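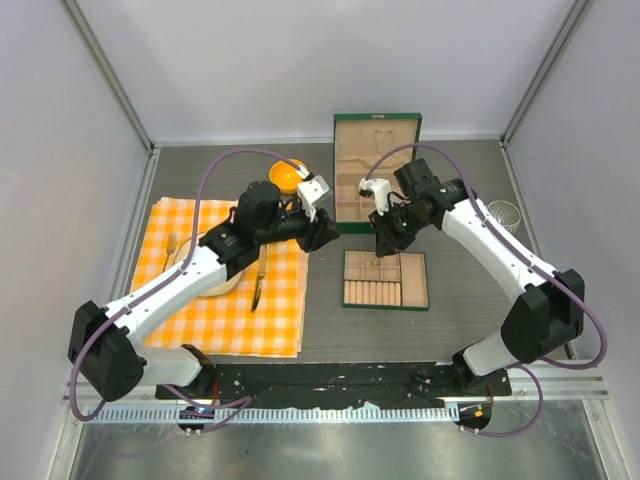
School > Clubs > Robotics > About us

About the Lamitley Robotics Club

We have two arms, one table and a fair number of doubts. Members practise on household jobs, such as laying a place setting or sorting a jewellery tray. Whether any of it amounts to a useful robot is something we argue over most weeks.

Dae-han Do started the club and Mirjana Tomić runs the sessions. By February we had logged 1,094 attempts. We don't publish a success rate, as we can't yet agree on what counts as laid.

No experience needed. Please don't join for your CV.

Recent
Trollthorpe heats: our complaints
Is a fork harder than a knife?
New members' notes

Contact | © Lamitley Robotics Club | Back to top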